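**Join us in the sorting room at Kalwood: six-month bench assistant, starting August**

We have one of the nicest untidy rooms in the building and we'd love some help with it! Over the past few years Rastenia has collected 2,605 tool parts, jaws, clamps, finger tips and odd bits of fixing hardware, and they are all going into a proper lending store that workshops and colleges can borrow from. Joris Meijer has built the shelves. Kazue Kubo has drawn up the labels (they're lovely, wait till you see them). Now the parts need checking, cleaning where that makes sense, photographing and putting away, one by one.

You'd be at the long bench with Misaki Miyazaki most days, 16 hours a week, mornings or afternoons as you prefer. Over 2,000 of the parts still have no condition note, so writing those is the biggest piece of the job. A good note is short and plain. It says what the gripping faces are like, whether an edge has started to go, and where the holes are, so that a borrower can tell if it will suit their own mount. 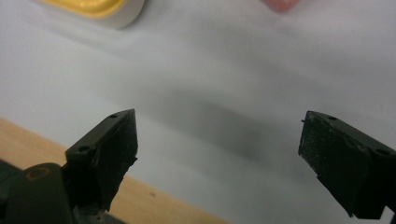 *A pair of black gripper fingers; the left pad has a ragged edge, the right one is speckled white.*

You don't need an engineering background. Itsuki Nishimura came to us from a picture framer's and is now the person everyone asks about worn pads! What does matter is that you like looking closely at small things, can write a clear sentence, and will put a screw back in the pot it came from. Being happy with a spreadsheet helps too, though ours is a simple one and we'll go through it together in your first week.

What we can offer:

- hourly pay on the Kalwood assistant scale, plus travel within town
- your own place at the bench, with a decent lamp and a stool that goes up and down
- a day at the Tsuchiya workshop to see how pads are cut and fitted
- as much tea as you can drink, away from the bench please

The post runs for 6 months. There may be more work afterwards, when the Jonach boxes arrive, but we can't promise that yet.

To apply, send Toshio Hirano a page or so about yourself, along with a condition note on any small object in your home. A tin opener, a door hinge, a bicycle pedal, whatever you fancy. Keep it under a hundred words. We read every one and we really do enjoy them, so have fun with it! If you'd like to look round first, come by any afternoon after two and ask for Misaki at the front desk.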